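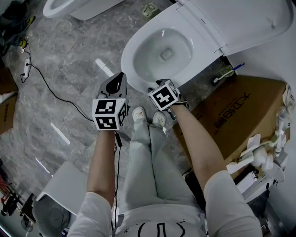

GRUDBERG TENANTS' GROUP ASKS FOR PROOF BEFORE MORE SMART TOILETS GO IN

For release: December

The Grudberg Tenants' Group is asking Rurnum, the company chosen to refit the bathrooms at Hernley Court, to answer some plain questions before any more money is spent on smart toilets.

The refit covers 204 flats. Rurnum's offer puts the price at $830 a bathroom and says the new seats will save water, cut cleaning time and make life easier for older residents. The group has read the offer twice and can't find a single test result in it.

"We're told it will save water, but we're not told how much, or compared with what," said Bình Đinh, who speaks for the group. "My old toilet flushes. It doesn't need a power point. If somebody wants to swap it for one that does, I'd like to see the numbers first."

A smart toilet has a heated or washing seat with its controls built into a housing at the back. It needs water and it needs electricity, and most of the flats at Hernley Court have no outlet within reach of the toilet. The offer says power will be "arranged on site." It doesn't say by whom, at what cost, or whether that cost is inside the $830.

The group visited the Quách fit-out rooms, where toilets of this kind are set up and worked on, and came away with more questions than it took in. There was a smart toilet with its lid up, a cardboard box on the floor to the right of it, and hoses and white plastic fittings off to one side. A power strip lay on the floor with a long black cord running out from it. A fit-out room is a place of work and members didn't expect a showroom. They would still like to know how the finished job is meant to look in a bathroom where you can touch both walls at once.

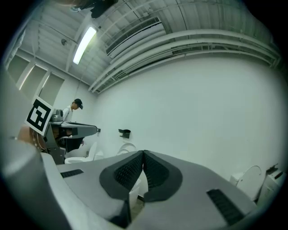
At work in the Quách fit-out rooms. Supplied by the Grudberg Tenants' Group.

Hằng Dương, who looked after building repairs for many years before she retired, went along on the visit. Her worry is what happens after the installers leave.

"Every hose is a joint, and every joint is a leak one day," she said. "Who comes out when the seat stops working? Is it the plumber or the electrician? I asked that and was told there's a help line. I've sat on help lines."

Rurnum's offer includes a warranty of 3 years on the seat. Hoses and fittings are listed as "wearing parts" and are not covered. A call-out costs $200, and the offer is silent on whether the tenant or the building pays it.

The group is asking Rurnum to:

Put its water savings in writing, with the method used to measure them.

Give a full price for each flat, with wiring included.

Name the firm that will do repairs, and the longest wait a tenant should expect.

Fit out one ordinary flat at Hernley Court and let residents use it over the winter before the rest are started.

Let any tenant keep a standard toilet without losing their place in the wider bathroom refit.

The group says it has no quarrel with new bathrooms. Many at Hernley Court are overdue for one, and some members would be glad of a washing seat if it does what the leaflet claims. The leaflet also says the seat "learns your routine," and Mr. Đinh has asked for that line to be explained or taken out.

Residents can read the offer at the Hernley Court office in the mornings. Written comments can be left at the desk or handed to any member of the group.

Media contact: Bình Đinh, Grudberg Tenants' Group, care of the Hernley Court office.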